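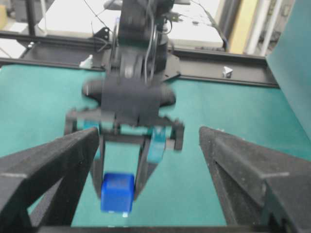 Toy block

A toy block is a small solid piece, usually a simple geometric shape, made to be stacked or set next to other pieces in play. Blocks have no connectors. Pieces that lock together by studs, tabs or magnets are normally classed as construction sets, although retailers often sell both under the same heading.

Shapes and proportions

Most sets are built on a unit system. The base piece, called the unit, is a rectangular solid whose sides stand in a fixed ratio, commonly 1:2:4. Other pieces are multiples or fractions of it: the half unit, the double unit and the quadruple unit. Triangles, cylinders and arches are cut to the same thickness so that they sit flush with the rest.

Sets made to different base sizes do not combine well. A difference of a millimeter in thickness is hard to see in one piece but adds up over a tall stack. The Navarro pattern, used in some school sets, avoids this by holding thickness to a closer tolerance than length, on the grounds that most stacking is done with the pieces lying flat.

Edges and corners

Sharp edges chip, mark floors and hurt when stepped on. Makers therefore either bevel the edges or round them to a radius. A bevel removes less material and leaves a larger flat face, which makes for a steadier stack. A full radius is more comfortable in the hand and is preferred for younger children, at the cost of a smaller contact area between pieces.

Color

Unfinished hardwood blocks are left plain or rubbed with oil. Colored sets use water-based paint, stain or, in molded and foam blocks, pigment mixed into the material itself. Red, yellow, green and blue are the usual colors. In many sets color has no fixed link to shape, while in others each shape has its own color — an arrangement meant to help with sorting when the set is put away. 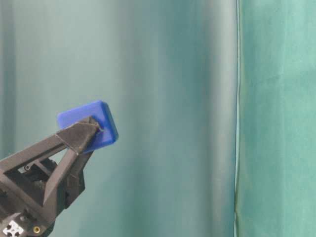

Materials

Maple, beech and birch are the usual woods. They are dense, take a smooth finish and do not splinter easily. Softwoods such as pine are cheaper but dent under normal use.

Foam blocks are light and quiet. Closed-cell types can be wiped clean. Hollow plastic blocks are made large enough for a child to build walls and enclosures at body scale. Cork is used in a few sets, among them the Bodley series, and grips well when stacked but crumbles at the corners over time.

Set sizes

Home sets generally hold between 30 and 200 pieces. The Pelico classroom set contains 270 pieces in 18 shapes and is stored on open shelves marked with outlines. Smaller sets tend to favor the unit and double unit, with few curved pieces.

Safety

Safety rules in most markets cover small parts, surface coatings and, for painted pieces, limits on lead and other heavy metals. Blocks for children under three must be too large to fit inside a small-parts test cylinder.

See also

Construction set
Stacking game
Unit system

Further reading

Parry, Carys. Plain Shapes: Blocks and Their Makers. Fondasov Press.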